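Puvetti user forum > Data and training > Collecting demos

Topic: Scripted or teleoperated demos for a cylinder pick in sim?

rail_and_peg
Posted 23 September 2019

I am putting together a demonstration set for a grasp policy. The task is one arm, one bench, one grey cylinder. Everything is rendered in Gurnolon, no real hardware yet. So far I have 50 teleoperated episodes and a scripted expert that can produce as many as I like. The policy trained on the scripted set alone looks good on the loss curve and poor in rollouts. Wrist view from one of the teleoperated ones:
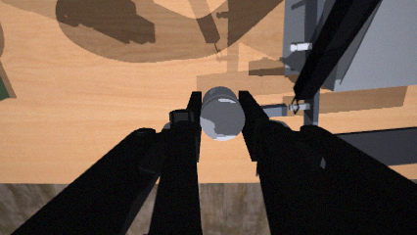

My question is whether the approach phase needs human variety at all, or only the last part of the motion. In the teleoperated set I tend to hesitate and correct before closing. With the cylinder between the two fingertips, as in that view, the script has one idea of where to put them and I have several. I don't know if that spread helps the learner or is simply noise. Behaviour cloning, no history, wrist and side cameras.

halfstep
I would drop the scripted data. A policy without history that only ever sees perfect approaches has no examples of getting back on track. We had the same result on Koivisto in June.

odd_torque
Disagree with dropping it. Keep the script and inject noise into the commanded pose, but record the clean action as the label. You get recovery states for nothing. Teleoperation gives you pauses, and a cloned policy without history will learn to pause and stay there.

halfstep
Pauses can be trimmed. Noise injection only covers the states you thought to disturb.

odd_torque
So does an operator who always comes in from the same side.

rail_and_peg
Fair point about the side. Can either of you say if the external view is worth keeping? It costs me half the storage. Typical still: 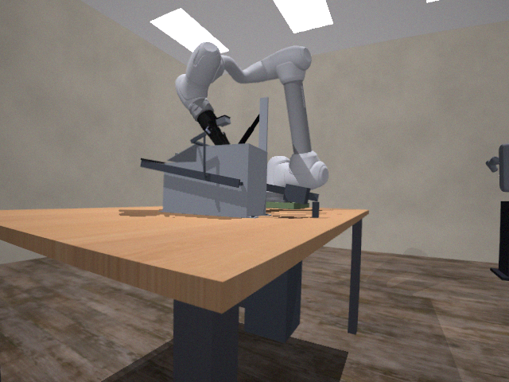
Side camera, arm over the grey box, default lighting.

odd_torque
Keep it for debugging, leave it out of training at first. From there the gripper is small and the box takes up a good part of what is behind it. I doubt you could judge finger alignment from it at your resolution.

halfstep
I'd train with both. The wrist camera has no idea where the elbow is.

odd_torque
Feed in the joint angles. They are free and exact in sim.

grainline
Has anybody looked at the shadows? The arm throws a hard-edged one across the table, and in the wrist view it is bigger than the object. If the light never moves, the shadow shape is a very good readout of arm pose. The network may be using that and ignoring the cylinder. Rernley has a light randomiser you can port. I'd re-render every episode with 3 light positions before recording anything new.

rail_and_peg
I had not varied the lights. Checked another wrist view, and the cylinder is lying partly behind the outer left finger with shadow around it. Not much of the object for the network to work with.
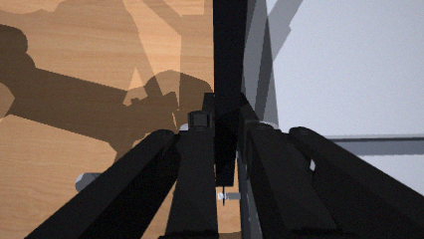
Suggested order of work (edited in by rail_and_peg)

1. Re-render the existing 50 episodes with moved lights, same actions.
2. Add 20 scripted episodes with pose noise, clean labels.
3. Trim pauses from the teleoperated set, but keep an untrimmed copy.
4. Train wrist only plus joint angles, then wrist and side, same seed.

halfstep
Number 2 is too few to show anything either way.

odd_torque
Agreed, for once. Make it several hundred, the script doesn't get tired.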